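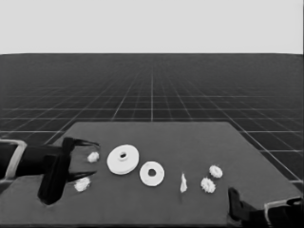

Minutes: Exhaust Products Technical Meeting

Grukevero, upstairs meeting room, 8/25/24

In the chair: Ottmar Strobel
Also present: design, test cell, purchasing, customer support, workshop
Apologies: sales

1. Minutes of the previous meeting

Agreed as a correct record, with one change. Under item 4, "front pipe" should read "link pipe". Design to correct the file copy.

2. Saha rear silencer for the Vireo hatchback

2.1 Noise. The test cell reported on the second prototype. The static reading at the tailpipe was 71 dB at idle, measured with the engine at working temperature and the cooling fan off. The reading at idle is acceptable. The drone under light load in top gear is still present and is strongest between the motorway cruising speed and the point where the gearbox changes down.

2.2 Design proposed moving the perforated section of the inner tube further back in the case and using a denser packing in the front chamber. The outside dimensions would stay as drawn. The workshop asked whether the denser packing could be loaded by hand. Design thought so but had not tried it. One case to be packed by hand before the drawing is changed.

2.3 Bore. The main pipe stays at 60 mm. A larger bore was tried on the first prototype and gave no gain below the middle of the rev range, and it left too little space over the rear axle. The chair asked that this be written into the design record so that the question is not opened again when sales return.

2.4 Clearance. The tailpipe sits 9 mm from the bumper cut-out on the left side with the car on its wheels. Customer support considered this tight for cars with worn mountings. The test cell will repeat the measurement with the engine rocked by hand against its mounts and with the rear seats loaded.

3. Rubber hangers from Wovitz

3.1 Purchasing reported that the harder grade of hanger is in stock and the softer grade is not. Wovitz has offered to send the harder grade for the whole order at the same price.

3.2 The test cell was against this. The harder grade passes more vibration into the floor of the car and would make the drone in 2.1 difficult to judge. The meeting agreed to wait for the softer grade. Prototype fitting can continue with hangers taken from the development car.

3.3 Wovitz's drawing shows the hole centres to the edge of the hole on one view and to the middle on the other. Purchasing to ask for a corrected drawing before any further order is placed.

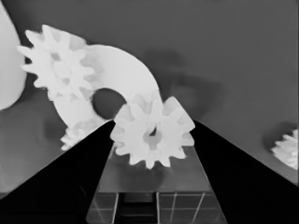

4. Clamps and joints

4.1 The band clamp on part number 2742 was discussed. Customer support has had complaints of a light blow at the joint after the first few heat cycles. In each case looked at so far the clamp had been tightened before the rest of the system was lined up.

4.2 The workshop suggested a longer slot in the outer pipe. Design preferred to keep the slot and change the fitting sheet. Agreed to change the sheet first and look at the slot again if complaints continue.

4.3 New wording for the sheet: "Fit all joints finger tight. Hang the system on its rubbers. Set the tailpipe in the bumper. Tighten from the front of the car to the rear. Run the engine until warm, allow to cool, and check every clamp again."

4.4 The torque figure is missing from the printed sheet although it is on the drawing. To be added at the same time.

5. Finish of tailpipe trims

The brushed trims show weld colour on the inside edge. Purchasing asked whether this could be left, as it cannot be seen once fitted. The chair did not agree. Trims to be cleaned after welding, with the time added to the job card.

6. Actions

Design: correct previous minutes; record bore decision; issue revised fitting sheet with torque figure.
Workshop: pack one case by hand; add cleaning time to trim job card.
Test cell: repeat clearance measurement; repeat road test when the revised silencer is ready.
Purchasing: confirm delivery of softer hangers; obtain corrected drawing from Wovitz.
Customer support: keep a list of joint complaints, noting the order of tightening where the customer can say.

7. Any other business

The hoist in the second bay is due for inspection and will be out of use for that morning. Road testing to be planned around it.

8. Next meeting

October, date to be set by the chair once the revised silencer has been built.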